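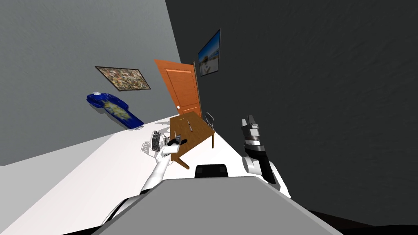 Slide 1. Table clearing in the simulator, left arm holding, right arm up.

Okay, hi everybody. Thanks for coming back from lunch. I'm Vaughn Rosenthal, I look after the room-turnaround crew at Umuscombe, and I've been asked to talk about what happened to our jobs when the arms came in. (Wait for people to sit. Don't start with the budget story.)

Quick bit of background for anyone who hasn't been out to see us. Umuscombe is short-stay apartments, 300 of them, furnished, and when a guest checks out we have a few hours to put everything back. Beds, bathroom, kitchen, and then what we call the tabletop, meaning all the stuff people leave on tables and counters and the floor. The tabletop is the part we've been automating. The two-armed machine is built by Fliven, and the practice software is Skisetti, so you'll hear me say "in Skisetti" a lot and I mean in the computer, in a made-up apartment where you can't break anything.

What I want to get across with this first slide is how much of the work now happens before anybody touches a real room. I used to think training the robot was somebody else's job, somewhere with nicer chairs. Then Fliven asked if a few of my cleaners would come and run practice rooms, and I said sure, how long, and they said a couple of weeks. It's been since March and they're still at it!

So who does what now. Under the old setup, one person did one apartment, start to finish, door closed, headphones in. A lot of my crew loved that. With the arms, one person covers 2 apartments at once. They do beds and bathroom in one while the machine picks up in the other, and then they swap. Sounds fine on a planning sheet. What it did was chop everybody's day into little pieces, and the first thing I heard was "I never finish anything anymore." I wrote that on a sticky note and it's still on my monitor.

(Pause here. Somebody usually laughs.)

The second thing I heard was about the pager. The machine calls for help when it isn't sure, and at the start it was unsure all day long. We logged up to 400 help calls a week. Four hundred! You're halfway through a fitted sheet and your hip buzzes. We've got that down to 100 now and I want to spend the rest of my time on how, mostly because it was the cleaners who got us there.

Next slide please. 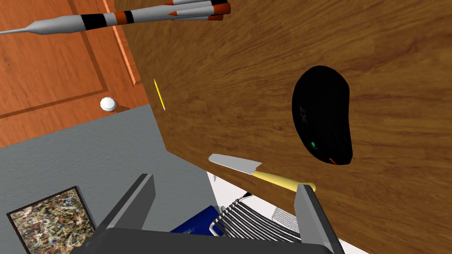
My crew knows things about tables that they had never once said out loud. When the Skisetti people asked them for rules, they got shrugs. When they sat them down at a practice room and asked what they'd pick up first, they couldn't get them to stop talking. Take this one. There's a mouse, a pencil and a knife on the table, and the tip of the knife is sticking out a little past the edge, and every single cleaner I showed it to said the knife, do the knife, why are we even discussing it. The software people had been ranking things by how easy they were to grab. So we had a long afternoon about that, and what came out of it is the order we use today: sharp things first, then anything hanging over, then guest property, then the rest.

Guest property is its own headache, by the way. A mouse on a table could be ours or could be somebody's who's going to call from the airport in an hour. A person looks around the room and makes a guess. We decided the machine doesn't get to guess. It leaves electronics alone and pages, and I'll defend those pages all day.

Stuff on the floor was the other big argument. My view was, if it's on the floor, pick it up. Two of my most experienced people said no, look at how it's lying first, check whether it's damaged, then move it. They won. I've stopped arguing with them in meetings, it saves time.

(If running long, skip to the pay part.)

Pay. I promised I'd be straight about this. When we started, the practice-room hours went down as "training," at the regular rate. Then it dawned on us that these folks were deciding how the thing worked in every apartment we have. We made a new job out of it, called room lead, with a raise. It should have been there on the first day and that's on me. We have not let anyone go, but we also haven't replaced everybody who left, and I'd be kidding you if I said that wasn't connected. The crew is smaller. They know it and I know it, and you should plan for that talk early if you're going down this road.

Things I'd do differently. Let people keep one whole apartment a day to themselves, no machine, start to finish. We brought that back over the summer and the mood changed in a week. Give them the off switch for the pager while they're in a bathroom. And bring the night shift in from the beginning, they found out from a poster and they still bring it up.

We're trying the same setup at Mnguni next, the building with the tiny kitchens, and two of the room leads are going over there to run it. I'm not. I'll be answering the phone.

Okay, questions. (Repeat them into the mic. If someone asks what the machine costs, send them to Fliven's table by the coffee.) And if you want the pick-up order on one page, leave me your email and I'll send it tonight.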